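**Windidport Community Kitchen – progress report, second half**
Jan 21, 2018

This report covers the six months to the end of December. It follows the headings in the funding agreement and should be read with the budget sheet sent separately.

**Attendance**

We ran 60 cooking sessions in the period, which is what we said we would run. Total attendance was 274 against a target of 292. The shortfall comes almost entirely from the evening program, where bookings dropped off once the bus to Stornano was cut back to one service after six o'clock. Daytime sessions were full and had a waiting list for most of spring. We have moved two of the evening groups to mid-afternoon for the coming term and will report on whether that helps.

**Children's sessions**

The after-school group has settled into a pattern of one vegetable per fortnight. The children handle it, learn where it is grown and when it is in season, and then cook it two ways. Corn, zucchini and beetroot were done in the spring. Pumpkin was put off because the oven was out of service.

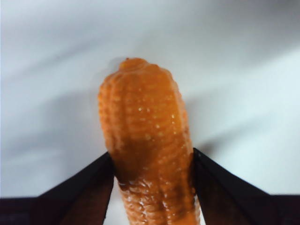
*Toy corn cob.*

Parents have asked for the recipes to go home on paper, and we now print them. A few families told us they had started buying vegetables they had previously left alone, mainly beetroot. We have not tried to measure this and don't propose to, as the survey forms already take up a fair part of the last session each term.

**Adult sessions**

The adult program is built around low-cost meals for one or two people. The most popular topics were soups, using up leftovers, and cooking with tinned fish. The bread session was over-ambitious for the time allowed. Dough was still proving when people needed to leave, and several took it home in bowls. It will be replaced by flatbreads.

We had planned a session on reading food labels and held it once. Feedback was that it felt like a lecture. The content has been broken up and spread across the other sessions, where it takes five minutes at a time.

**Kitchen and equipment**

The main oven failed in October and was out for over 2 weeks while a part was sourced. Sessions went ahead on the stovetop. The repair was paid for from the maintenance line, which is now nearly spent. The second sink is in and has passed inspection. Washing up had been the main cause of sessions running late, and most now finish on time. 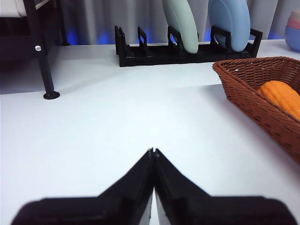

On the layout of the kitchen, Mizuno wrote back that the benches should stay where they are until the flooring is done, and that moving them twice would cost more than the delay was worth. We have accepted this advice. The flooring quote has been received and is within the amount set aside.

Storage is still short. Dry goods are kept in the hall cupboard, which is shared with the playgroup and has to be cleared for their fair each year. We have asked Surano for a price on a lockable pantry unit and will come back to you before committing any money.

**Food supply**

Most fresh produce came from the growers' co-op at Stornano at a reduced rate. Supply was good until late November, then patchy with the dry weather. We bought from the supermarket for the last few sessions and food costs for December were higher as a result. The line is still under budget for the year.

**Next period**

- Start the mid-afternoon groups and keep one evening session as a comparison
- Complete the flooring and then decide on the benches
- Replace the bread session with flatbreads
- Run the pumpkin sessions held over from spring
- Confirm a pantry option and its cost

We also ask that the unspent travel allowance be carried over – it would cover a shared minibus from Stornano for the remaining evening group. A short written request is attached to the budget sheet.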